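The Minibar Is Dead and I Miss It Already
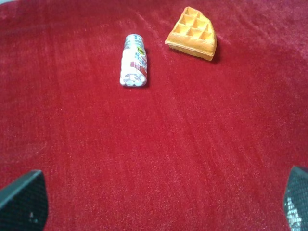

Vol. 13, No. 4 / April / Page 335

The first thing I did on checking in at the Vasiliu was open the little fridge. It was empty, and unplugged, and somebody had put the spare pillow in it.

I am old enough to remember when a hotel room came with temptation built in. You held out until midnight, then paid the price of a decent lunch for a thimble of gin and some nuts. In the morning you lied about it at the desk, and the desk was polite.

"They all lied," says Luminița Cârstea, who restocked minibars at the Vasiliu for most of her working life. "We had 179 rooms and, by the paperwork, not one drinker." Guests topped up the vodka with tap water. One filled a whiskey bottle with cold tea, and did it so well that it was sold again, twice, before a man from Skosero complained that it needed lemon.

The money never worked. Iulian Dobre, who kept the hotel's books, figures each fridge lost some 100 dollars a year once you counted the power, the stolen peanuts and the arguing. The sensors were worse. They billed you for moving a chocolate bar to make room for your own yogurt, and Dobre spent his mornings taking the charges off again.

What replaced it is a shelf by the elevator, open all night -- the Pantry, they call it -- where you can buy an oat bar in your socks under very bright lights. I went down at two. Adwoa Quartey, on the night desk, rang up my crackers and asked if I was having a nice stay.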